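Hiltance bench kit: speaker notes
Thursday session, Zohreh Bakhtiari

Opening (keep it quick, people are still finding chairs)

Hi everybody. I've had the Hiltance two-arm kit on my bench since November and I've been looking forward to this talk for weeks, so if I go too fast, wave at me. I don't work for them. We paid for ours, and I have a list of complaints that I will get to!

Who in the room packs mixed orders by hand? Leave time for hands. OK, so you know the problem. One item is stiff, the next one is floppy, the one after that tips over if you breathe on it.

What comes with it

Two arms, a gripper for each, the controller, and the Stasiv software for teaching moves. Bins are not included, and I love that, because you can use whatever you already own. The manual runs 316 pages. Read the first chapter and the one on grippers, then go play.

Setup took two of us an afternoon. Most of that was cable routing (say this slowly, it's the best tip I've got: sort out your cables before you teach a single move). Leave slack at the wrist, then swing the arm through everything it can do and watch where the loop goes.

The sorting job

Switch to slides. Let them look before talking.
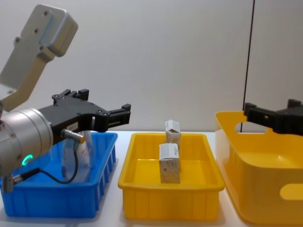
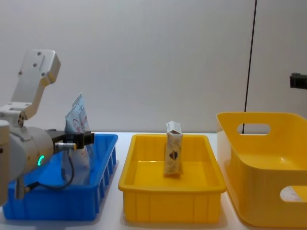 Blue on the left, yellow tray in the middle, big yellow one on the right. Soft packs and cartons.

I ran 174 picks for this talk and wrote down every one. Cartons are a joy. They have flat sides and they stay where you put them, and the parallel jaws like that a lot. Bags are where it gets interesting. Come in too low and you pinch the contents, come in too high and you've got a corner of plastic and a prayer. Standing them up helped more than any setting I changed.

My favorite part is teaching by hand. You grab the arm, walk it to the spot, press the button, done. My colleague from the Gidari site had never touched a robot and she had a working pick before her coffee was gone. I nearly cheered. OK, I did cheer.

Complaints, as promised

The software forgets your speed setting when you switch jobs. Every time. Drives me up the wall.

Spare jaw pads took 4 weeks to arrive. Order extras with the kit.

The two arms can share a bin, but you have to set up the waiting rule yourself, and the chapter on it is thin. Mitodska, the reseller we went through, sent me a sample job that cleared it up. Ask for it by name: "shared bin."

If someone asks about price: send them to the reseller, our quote is old.

If someone asks about speed: it's slower than a good packer. We run it on the small orders that sit until the end of the day, and it's great there.

Handouts are by the door, with my pick log on the back. Questions, then demo for whoever wants to stay and teach a move.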